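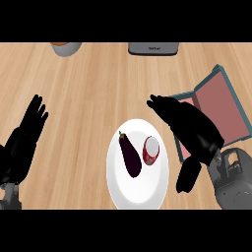 1. Background to the Placement

This report sets out the work completed by Aurelio Quintana during a language and study placement abroad, arranged between Barnside College and the Carrasco Institute. The placement formed part of the second year of the degree in computing and carried credit towards the final award.

Students were required to complete 400 hours of language classes before departure. Of the 268 applicants to the scheme, most had studied Spanish at school, although prior knowledge was not a condition of entry.

2. Living and Study Arrangements

Accommodation was provided with a host family from August. A grant of 800 euros was paid towards travel and books. Lectures were given in Spanish, with written work accepted in either language during the first term. The student attended classes in databases and statistics and joined the Joler conversation group, which met in the college library.
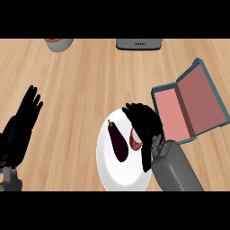
Figure 2. Tabletop with bowl and open box, computer-rendered view.

3. Language Progress

Progress was measured by the Tasex written and spoken papers. The spoken mark rose by two bands over the placement. The written mark rose by one band, and formal letter writing remains the weakest area. It is recommended that future students begin keeping a vocabulary record before they travel.

Report submitted October 5, 2020. Module reference 3903.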